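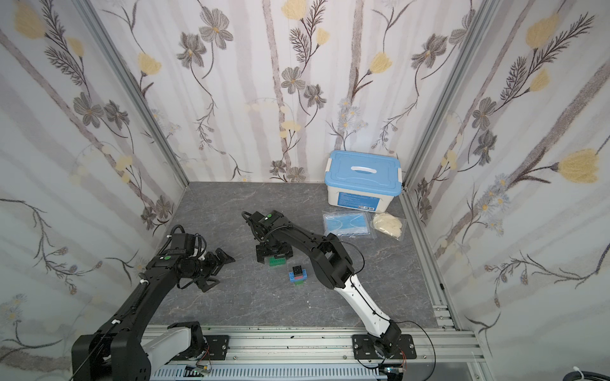

Grey flowers, yellow blossoms and blue daisies on the wallpaper.

Back from the lake, and already missing it

26 September 2024

Well, I'm home, the washing machine is on its third load and my legs still ache going downstairs! I promised a few of you a proper report on Larholm, so I'll try to get it all down before I forget the useful bits.

If you don't know it, Larholm is a small town at the top end of a long, thin lake, with hills on both sides and one main street that does nearly everything. In winter people come for the cross-country skiing. I'd only ever been in the snow, so going in September felt like visiting somewhere new. The trails I knew as white tracks through the trees are gravel paths with bilberries down the edges, and the car park where we used to put our skis on has a Saturday-market sort of feel even when there's no market.

I stayed at the Sidus, up behind the church. Rooms are plain and warm, the beds are on the firm side, and breakfast goes on until ten, which suited me very well. Ask for the lake side if you can. The back rooms are quieter but you get the early delivery van, and I speak from experience. There's a drying room in the cellar too - small, but a godsend after my wet day.

The walk I'd send anyone on is the one out to Ikby. It's 16 kilometres if you go all the way round, mostly flat until the last stretch, where it climbs through the birches and you start to wonder about that second helping of porridge. I took 7 hours over it, but I stop for everything (birds, gates, biscuits). You can cut it short by catching the little ferry back from the Ikby jetty. There were only two sailings a day when I was there and the later one fills up, so get down there in good time. Buy your ticket on board, and bring coins if you have them.

For eating, go to Chaiyaporn. I know, a Thai place on a Nordic lake wasn't what I had in mind either, but I went twice and would have gone again if my bus hadn't left so early. The fish curry is lovely and the portions are meant for people who've been up a hill all day. It's tiny, so book.

A few odds and ends. The bus from the station waits for the train if it's up to 2 minutes late, and not a moment longer, so don't stop for coffee on the platform. The bakery shuts at lunchtime. Take a hat, even if the morning looks kind.

The Sidus closes for a spell after the skiing and opens up again in May. I've pencilled in a week then, for the spring flowers, and if anyone fancies joining me for the Ikby walk just reply to this email and I'll send you the bus times.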